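Progress report, second period: Jaramillo solid perfume line
Prepared by Vanderleia Bastos for the Fullow Small Makers Fund
Covering October to January

Dear Damian,

Thank you for the second payment, which we received in October. In this report I explain what was done with it, what is late, and what we ask from you before the spring.

Formula

When I wrote the first report we had 4 scents in test. Now we have 2. The fig scent was dropped in November because the supplier in Gavport changed the absolute and the new one smelled green and a little like wet paper. The orange flower scent was nice on the blotter but on skin it disappeared before lunch, and Tonantzin Chávez, who makes our formulas, could not repair this without going over the limit we set for the allergens. The two that stay are the cedar and the tonka with black tea. Both are now on the third version of the wax base. The first version was too soft in a warm handbag. The second was too hard and people had to scratch it with the nail.

Stability

The samples were kept in the warm cabinet for 30 days. The cedar kept its color. The tonka became darker, from cream to a light brown, which we expected from the vanillin, and we decided to accept it and to write it on the card inside the tin. The smell of both was judged by the same people as before and they found no change that a customer would notice. The test in the cold is still running and I will send the result separately.

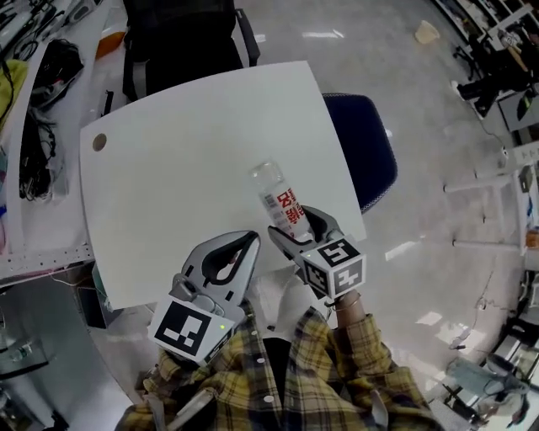

Clear bottle with a Korean label, on the white table.

Packaging

This is the part where we are late. The tins from Traralness arrived in December, but the lids were loose on many of them. Crescencio Ibarra checked the full delivery of 495 tins by hand and put aside the bad ones. The company agreed to replace them without cost, and the new ones are promised for February. Until then we can fill only a part of the first batch. The labels are printed and they are good, except that the ingredients text is very small. For the next print we will make the card bigger and leave the label only for the name and the weight.

Sales and trials

Abundio Aguirre visited shops in Gavport with the testers. Two of them want to take the line on consignment from March. One asked if we can make a smaller size for the counter. We like the idea but it was not in our plan, so I do not promise it here. The comments from the shops were mostly about the price, which they find correct, and about the tonka, which sells itself when people try it on the wrist.

Budget

We are inside the budget for raw materials and for testing. The line for packaging will be a little higher because of the bigger card. I would like to move the money which is left from the fig scent to cover it. Please tell me if this needs a form or if your answer by email is enough.

Next steps

Finish the cold test and send the result to you.
Receive the new lids and fill the rest of the batch.
Complete the safety file for the tonka. The one for the cedar is ready.
Sign the consignment papers with the shops.

With kind regards,
Vanderleia Bastos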